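The Zangate Curl wine glass holder, after a summer and most of a fall

I own one drawer of sensible kitchen things and one shelf of things I bought while standing in line for something else. The Zangate Curl belongs to the shelf. It's a gold wire holder, very curly, on an orange base, and its whole purpose is to hang stemmed glasses upside down by the foot so they look like they're waiting for a party. I drink out of plastic. You can see the mismatch.

I bought it at the Lundora outlet in June, marked down and missing its lid. I was told the box never had a lid. Fine.

Setup took 9 minutes, seven of which went to the sticker on the bottom of the base. It's the kind that comes off as a hundred tiny paper flakes and leaves behind a glue that will outlast my mortgage. Cooking oil and a fingernail got most of it. The wire part pushes down into the base and that's the end of the instructions, which Zangate prints in 12 languages, all of them describing the same push.

Now, the curls. Photos on the store site make them look like handwriting. At home they look more like the fence around a very small, very rich cemetery. I've come around to them. They catch light from the window in the late afternoon, and they also catch dish towels, sleeves and once a necklace, with me in it.

Hanging a glass is easy enough with one hand if the foot is thin. You slide it in, let go, and it stays. The two glasses I keep on mine are plastic ones, a red and a green, bought from Adthorpe back when they still had the picnic aisle. Plastic feet vary more than you'd think. The green went right in. The red needed a wiggle the first few times and has since learned its place. I borrowed a neighbor's real crystal to be fair to the product and it fit fine, though I stood there with both hands out underneath like somebody spotting a gymnast, and gave it back the same evening.

Stability is where I expected to be mean, and I can only be a little mean. Plastic glasses weigh next to nothing, so the holder doesn't care where you put them. With the crystal on one side and nothing on the other it had a lean I did not enjoy. If you own heavy glasses, load it evenly or keep it away from the edge of the table. The base could use rubber feet. I stuck on felt dots from the hardware store, and it no longer skates around on bare wood. On a tablecloth it never moved anyway.

About that tablecloth: orange and gold are strong opinions to set down on a pale floral print, and my dining corner already has damask wallpaper in brown and beige that came with the house. The holder doesn't match any of it. It sits there like a guest who read a different invitation. I have stopped noticing, which may be the nicest thing I can say about any decoration.

Cleaning is the real complaint. Dust settles in every loop and you can't wipe a loop, you can only visit it. A soft paintbrush works. So does holding the thing under the faucet and then drying it properly, since I don't fully trust the finish. So far there are no spots. The orange base wipes clean and hides tomato sauce, a feature Zangate should really put on the box.

What it won't do is hold tumblers. No stem, no deal. My everyday cup, a see-through bluish green one that gets more use than everything else in the house combined, has to stand next to the base on its own like it wasn't picked for the team.

I looked at the Ó Briain stand too, the plain black one with the heavier foot. It's better made, and it costs enough more that I'd have to start drinking better wine to justify it. The Zangate page shows 2,612 ratings and a lot of them are from people who thought glasses were included. They aren't. Read the listing.

Would I buy it again? At full price, no. At outlet price, standing in line, with nothing to read, yes, and I'd probably get the matching napkin ring thing too.

Three and a half stars. The half is for the sauce.
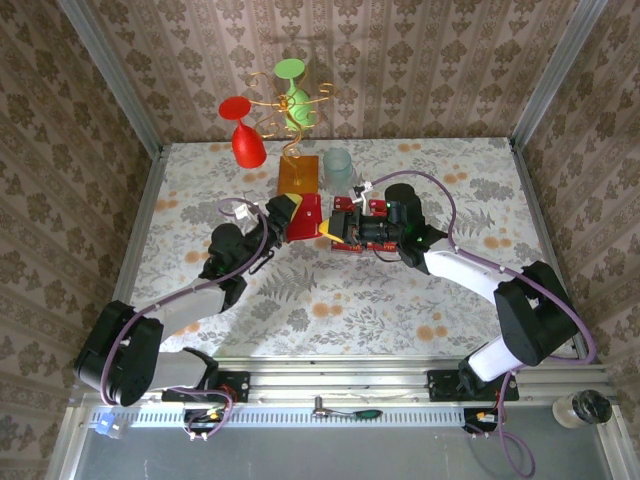 Lundora, November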